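Handheld Gripper Recall: Frequently Asked Questions

Last updated in August. If you came here from the red sticker on your charging case, you are in the right place.

What happened?

A number of left-hand Trodby grippers went out with a jaw return spring that gets tired. The jaws close fine. Opening again is where the trouble starts. You let go of the trigger, the jaws think it over, and then they either open halfway or snap open all at once. In the software everything looks normal, because the software believes whatever the trigger tells it.

How many units are affected?

934. We had hoped for a rounder number, and a much smaller one.

How do I know if mine is one of them?

Look at the underside of the handle. If the batch code starts with TR and ends in 20, stop using it. If the code has worn off, treat it as affected and write to us. If you scraped the code off to see what was under it, same answer.

Is it dangerous?

Mildly. The snap is strong enough to pinch a fingertip and to throw a small object across a room. We have two reports of pinched fingers and one of a hex nut that was found in a coffee. No one needed stitches. The coffee was not saved.

Keep your free hand out of the jaws while the gripper is powered, and take your finger off the trigger before you hand it to anyone. This applies to good units too.

Why wasn't it caught before shipping?

Our bench test opened and closed the jaws 20 times and called it a day. The spring behaves beautifully 20 times. It behaves fairly well for several hours. Kvido Čierny, who runs hardware at Cikero, had asked for a longer test in the spring and was told it could wait. He has been very gracious about this and has only forwarded the original email twice.

What does the longer test look like now?

Every unit runs overnight on the Thaler cycle rig, and then a person uses it for a full shift. The second part matters more than we expected. The rig pulls the trigger the same way every time, and people don't. They squeeze at an angle, they ride the trigger, they hold the jaws open while they talk about lunch.

Can I keep using the right-hand gripper by itself?

Yes, for one-handed tasks. Set the session to single in Drostano before you start, or it will sit there waiting for the left hand to show up and log an error every few seconds until you do.

Is the data I already recorded any good?

Some of it. Sessions from an affected unit may contain releases where the recorded jaw width doesn't match the real one. Look for places where the trigger is fully released and the object is still moving with the hand. Thịnh Hoàng wrote a script that flags these, and you can get it from support. It is cautious and will also flag sticky objects, so tape rolls and anything with jam on it should be reviewed by eye.

How do I check a unit before a session?

Stand at a clear stretch of table and hold both grippers out over it, jaws pointing away from you. Squeeze both triggers, release both, and watch the jaws. They should open together. If the left side lags, even slightly, set it down and don't use it. Repeat with the arms a little raised, as some springs only sulk at an angle. Keep other people on the far side of the room while you do this.
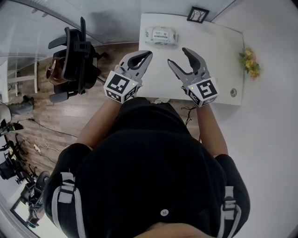
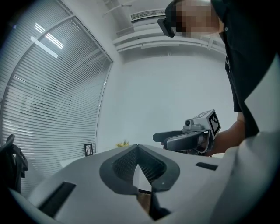
Both grippers fully open, same width, no hesitation: that's a pass. Write it in the session notes. "Seemed okay" is not a pass, and we have now read it in enough session notes to last us.

Can I replace the spring myself?

Please don't. There are 12 screws, they are not all the same length, and the long ones go through something important if you put them in the short holes. We learned this in-house.

What do I send back?

The affected gripper only. Leave the charger and the right-hand unit at your end. Close the jaws with the transport clip before packing. If you've lost the clip, a thick rubber band works.

How long will the repair take?

We ship a replacement once yours is scanned in at our door. At the moment the door is busy.

Will I be charged for shipping?

No. The label is prepaid. If a courier asks you for money, send us the receipt and, if possible, the courier's name.

My unit isn't affected, but it clicks.

They all click.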